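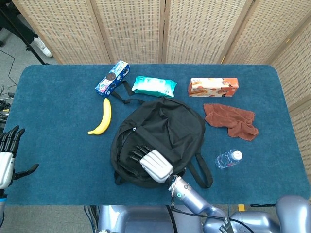

Snack Shelf FAQ

Welcome to the questions page for the Ustance Reading Room snack shelf. We lend books, we tolerate crumbs, and we get the same emails every month. Most of the answers are below.

Is the food free?

Mostly. Fruit is free. Anything in a wrapper is a dollar, paid into the tin by the door. The tin has a slot and a lid, and the lid comes off, so yes, you can make change. Please make it in the direction arithmetic would suggest.

Can I eat while I read?

Yes, at the tables. Not in the armchairs, which were reupholstered in August and are still on their honeymoon. Local history is also off limits, after a jam doughnut got into the parish maps.

What about drinks?

Anything with a lid that closes. A saucer balanced on top of a mug is a hat.

Do you have something for people who can't eat nuts or gluten?

There is a separate drawer marked with a green sticker, and everything in it stays sealed until you open it yourself. Read the label anyway. We are library people and we read labels for pleasure, but we have been wrong before. If you have a serious allergy, please bring your own food and sit at the window table, where we don't allow other people's snacks.

Why are there never any chocolate cookies left after four o'clock?

The middle school lets out at 3:15.

Could you hide some?

We tried. They found them behind the tax guides, a section we had believed to be perfectly secure.

Who decides what goes on the shelf?

Melahat Toprak does the shopping and has the final word. There is a request sheet on the side of the shelf. Requests that have succeeded: plain crackers, ginger cookies, smaller apples. Requests that have not: a rotisserie, "better apples," and beer.

How much does all this cost?

We spend 210 dollars a month on food. Last year the tin took in 2000 dollars, four foreign coins and a button. The gap is covered by the spring book sale, where we sold 771 paperbacks, a good many of them the same thriller.

I spilled something on a book. What now?

Tell us. Really, just tell us. Don't put it back on the shelf and hope, and please don't try the hair dryer in the restroom. Wet pages go to Octavio Yupanqui at the back desk, who has blotting paper and a lot of patience. Ordinary spills on ordinary books cost you nothing the first time. The second time we start remembering your name.

A banana got left in a book drop bin. Was that you?

It was not us. We would still like to know.

May I donate food?

Yes, if it is sealed, in date, and something a stranger might want. We can't take home baking, however good it is — the county is firm on this, and so is our insurance. Whole fruit is welcome. Canned goods should go to the Neltitz Street pantry, two doors down, where they can be turned into dinner. Here they just sit next to the dictionaries.

Can I book the room for a party?

Small ones, on evenings when we're closed to readers. The form is at the desk. Bring your own plates, take your trash with you, and skip the glitter. We are still finding some in the Russian novels.

Do you do coffee?

There is a machine. It makes a hot brown drink and costs fifty cents. Several people have asked us to stop calling it coffee on the sign, and we're thinking about it.

My question isn't here.

Ask at the desk any time before six, or leave a note in the tin — folded, please, and with the dollar if you had the crackers.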